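# The Molefe Bedroom Challenge

The Molefe Bedroom Challenge is a student robotics project run each May by the engineering club at Rakbridge College, in Doltmont. I'm writing this entry for the club wiki as someone who has been through it twice (once as a very nervous first year, once as the person with the clipboard), so forgive me if it wanders. Sizwe Joubert did the previous version and it was four lines long!

## Background

The name comes from Molefe House, the old student digs where the club first got hold of a spare bedroom. Before that everything happened on a lab bench, with blocks and cups and plastic fruit, and Zodwa Van der Merwe, our supervisor, got thoroughly fed up with it. She wanted a task you could explain to your gran. Picking up clothes won by a mile, and it's been the main event ever since.

The idea is simple enough. A humanoid robot works at a bed, there's a garment and a hanger involved, and a team of students has to get the two of them dealt with in some sensible way. Cloth is a horrible thing to ask a robot to handle. A block is the same shape every time you look at it, but a top dropped on a pillow has folds and hidden bits, and the sleeve you were after has vanished underneath.

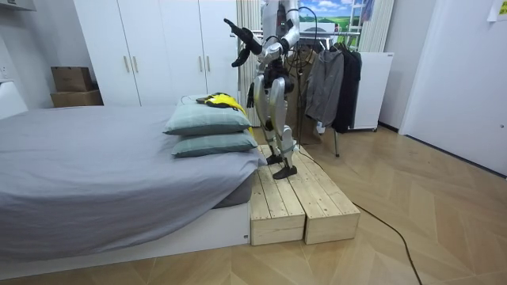
Most teams spend their first week just on reaching. You'd think it would be the easy bit, but a hand that comes in too low shoves the pillow along, and one that comes in too high closes on nothing at all, and then you've got to work out which joint was to blame. Prapai Chaiyaporn kept a notebook of every miss her team made, with little drawings, and it's still the best thing we have to give newcomers. Please don't take it home.

## The room

The club keeps the layout much the same from one team to the next, so that results can be compared. The robot stands on two pine step boxes pushed together at the bed, which saves it from having to reach so far up and over. Siham Hamdan and I put that sort of thing together with a borrowed drill and I'm still proud of it. Pillows go on the bed in a stack, and the garment starts on the top one. We like a bright yellow one against grey bedding, as it's much easier on tired eyes when you're going through recordings at nine at night.

There are also a few ordinary things left in the room on purpose, like the clothes rack with its coats and jackets. Zodwa won't have it tidied away. Her view is that a bedroom with nothing in it is just a lab with a bed, and I've come round to agreeing with her.
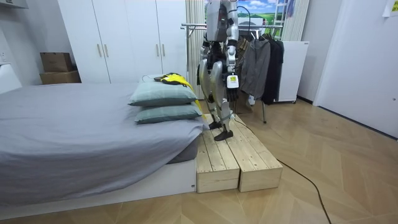 ## How a round works

Each team gets 19 attempts, an odd number that goes back to the first year, when the twentieth was lost to a flat laptop and we never bothered to put it right. Before each attempt one student resets the bed and another checks the cable run across the floor. Then it goes like this:

- The resetter lays the garment on the top pillow and steps well back.
- The operator calls "ready" and waits for the person on the stop button to answer. No answer, no start, and Máté Hegyi will send you out of the room if you skip it.
- The robot goes for the garment or the hanger, depending on which half of the task is being tried. Holding a hanger by its neck is the grip most teams settle on, as the hook stays clear and the cloth can hang down below.
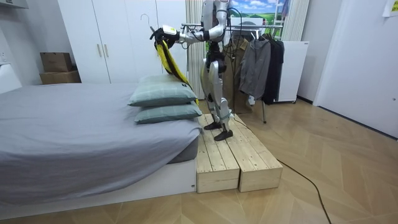

- The scorer writes down the result straight away, before anyone starts arguing about it.

## Scoring

A perfect run over the whole challenge is worth 200 points, and no team has got there yet. Marks are given for a clean grip, for keeping the garment on its hanger and for leaving the pillows where they were. You lose two for knocking anything off the bed. There's a separate mark for the write-up, which people always leave till the last evening (me included, both years).

Disputes go to Zodwa. She watches the recording once, eats a biscuit and decides.

## Visits and spin-offs

Urkport Sixth Form sent a group over to watch last year, and they've since set up a smaller version with a tabletop arm and dolls' clothes. It's brilliant fun and harder than it sounds! Sizwe has been helping them with their scoring sheet. There's talk of a joint day with both clubs, though finding a room big enough for everyone is proving tricky.

## See also

- Prapai's book of misses (on the shelf by the kettle)
- Step box cutting list
- Stop button rota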